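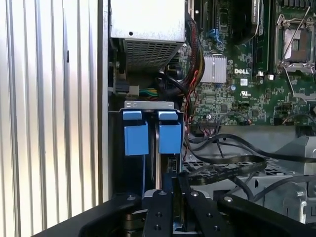 Bench 2: gripper at the drive cage, open Dell tower

Visits > Open day > Safety checks

Search checks Go

Prellumgate open day, 19th April
Pre-opening check, bench 2 (drive removal demonstration)
Checked by: Bronwyn Sheehan. Bench lead: Kaisu Kettunen.

1. Tower unplugged at the wall, lead taken away. OK.
2. Side panel off and stored under the bench. OK. Edges are sharp, keep it out of reach of children.
3. Cables clear of the gripper's path. Comment: flat cables run beside the cage. Kaisu to watch them on every run.
4. Blue drive handles free to move. OK, tried by hand.
5. Emergency stop pressed and reset. OK. Repeat at each change of operator.
6. Barrier 60 cm from bench edge. Not OK at first check, moved back by Sanne Van Wijk. Now OK.
7. Visitors behind barrier, 20 at most per showing. Mirjam on the door.
8. Loose screws swept up. Open. Tray still needed from stores.
9. Arm speed set to demonstration level. OK.

Bench may run once item 8 is closed.

Contact: Griet Prins, ext. 1860 | © Prellumgate | Back to top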